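FLISON PUTS THE BUN BACK IN THE BOWL

May release - for immediate use

Flison, the small tableware maker, is adding a serving bowl to its Niven range this month. It is pink. The company tried 14 other colors and would prefer not to discuss them.

The Niven bowl is meant for the baked goods that never sit well on a plate: ridged buns, lumpy rolls, anything shaped like a pumpkin. It costs $32 and goes on sale at the Drikuvar store at 10 in the morning, with 50 bowls in the first batch. 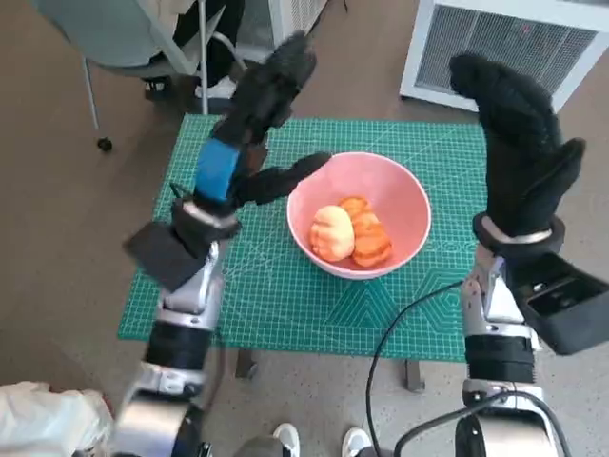
By Shona Matheson, Flison press desk

Two orange bakes share the pink bowl on a green cutting mat, one pale and lobed, the other a deeper orange with ridges in layers. They are pressed up against each other, as buns in a bowl tend to be.

"People kept asking us for a bigger plate," said Eilidh Jardine, who designed the range. "I kept drawing bowls. After a year of this they gave up and let me make one."

The inside is smooth and light pink, and the rim is a shade darker. Jardine calls the rim color "rose." Everyone else at Flison calls it "the other pink."

Shoppers who bring their own bun on opening morning get $40 off any full Niven set. The bun will not be inspected.

Press contact: Kenna Lindsay, Flison. Sample bowls can be lent out on request - buns not included.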